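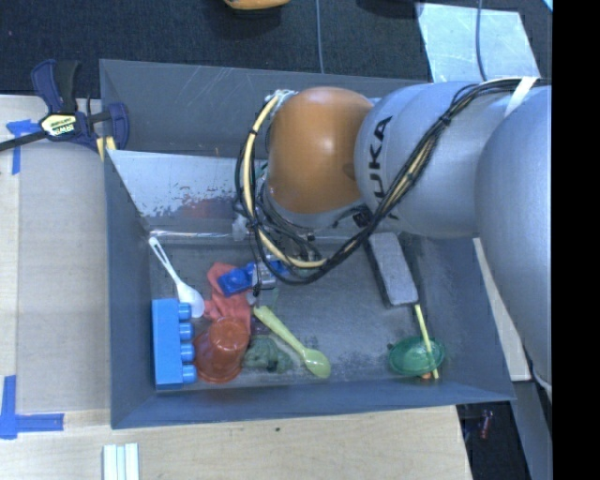 The grey metal bin, with the arm reaching in.

Ticket: Donation form and newsletter sign-up not talking to each other
Opened by: Annapurna Kaimal
Product: Doltero supporter database
Status: Open, waiting on Doltero
Opened: Feb 17, 2025

Hello again, it's Annapurna from the Clakanholm women's health and literacy project. Sorry in advance for the length, I've tried to write it all down in order so you don't have to keep asking me!

What's going wrong: when someone gives through our website and ticks the box for the newsletter, the gift lands in Doltero perfectly well but the tick doesn't. So we have lovely people who've given us money and asked to hear from us, and they hear nothing. I only found out when a supporter rang to ask if she'd offended us (she hadn't, she's been giving since we opened).

It's only the one-off gifts. Monthly givers come through with the tick in place, every time I've checked. People who sign up through the newsletter page without giving anything are fine too.

What I tried first: I logged out and in again, cleared the browser, and then did the same on the laptop in the front office. Same thing. I made a test gift of 5 pounds with my own card and ticked the box, and my record came up with "Email consent: not asked". Then I made another one without ticking the box, and that said "not asked" as well. So it looks as if it's not reading the box either way.

Update 1
Your colleague told me to go to Settings, then Forms, then Field Matching, and look for "consent_email". I can see it on the monthly form. On the one-off form the line is there but the right-hand side is blank, and when I pick "Email consent" from the list and press Save, it says saved. Then I come back to the page and it's blank again. I did this five times, with a cup of tea in the middle.

Update 2
I wondered if it was my permissions, so I asked Chettiar to have a go, as he has the full admin login. Exactly the same for him. He did spot something I'd missed, though: the one-off form was copied from the old appeal form we used for the girls' classes, and that one had a question called "Email consent" too. It's been archived, but it still turns up in the list, so there are 2 entries with the same name and no way to tell which is which. I'd been picking the top one. He picked the bottom one and it stuck!

Another test gift, box ticked, and my record now says "Email consent: yes". Hooray. Without the tick it says "no", so that's right as well.

Update 3
Not quite finished, I'm afraid. New gifts are fine now but the old ones haven't changed. I ran the report for one-off gifts made since the form went live and got 200 records, all with "not asked". The form company, Flundell, keep their own copy of every submission, and their export does have a column for the tick box, so the answers aren't lost. I've downloaded it and saved it in our locked folder.

I tried importing a small batch of 20 to see what would happen. Most went in nicely but a few made a second record for the same person, I think where they'd used a different email from last time. I've merged those by hand and stopped there, I don't want to make a mess of the whole lot.

So, my questions for you:

Can I match on the gift reference instead of the email address when I import? It's in both files.

If I bring the consent in now, will it carry today's date or the date they ticked the box? We need the real date on there. We work with women who've trusted us with quite private things, some of them are on the mailing list themselves, and I'd like our records to show precisely what each person agreed to and when.

Can the archived question be deleted for good, or at least hidden from the list? Somebody here will pick the wrong one again, and it'll probably be me.

Our spring mailing goes out in March and I'd love to have these people on it. I haven't sent anything to them in the meantime. I'm in the office every morning, and Chettiar can answer anything technical if you'd sooner speak to him.

Thanks ever so much,
Annapurna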